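Weigh the Dog Every Time

I have been in small animal practice long enough to have an opinion on scales, and it is that every dog should stand on one at every visit. Nail trims included. Owners sometimes tell me they weighed him in November and he looks the same. Most of the time he doesn't.

We went through our charts last winter, 1,163 dogs seen for a routine exam. Keith Ellwood, who runs our front desk, did the sorting. Labs were the worst, as you would expect. One came in at 87 pounds and had been 78 the spring before. The owner saw that dog every morning and had no idea. Nine pounds comes on slowly, and a thick coat hides most of it.

I don't blame owners for this. The feeding chart on a bag covers a wide range of dogs, and many of them do fine on less than it says. A "cup" in most kitchens is whatever scoop was handy. Then there are the treats, the toast crusts, and the kid who drops half his supper.

What I do object to is the vet who sees a heavy dog and says nothing to keep the visit pleasant. I did it myself for years.
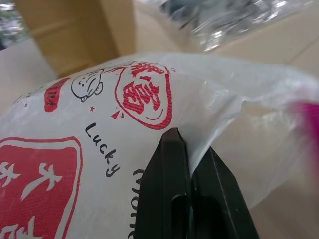

A heavy dog with sore hips will often move better after losing a few pounds, and I would like to try that before adding another pill. Sometimes he needs the pill too. But the conversation takes 5 minutes and costs the owner nothing.

So ask for the number when you come in, and write it down at home. Weigh the food on a kitchen scale for a week and bring us what you find. If your clinic skips the scale, walk the dog over to it yourself. Ours is in the hallway by the back door, and you can stop in and use it without an appointment.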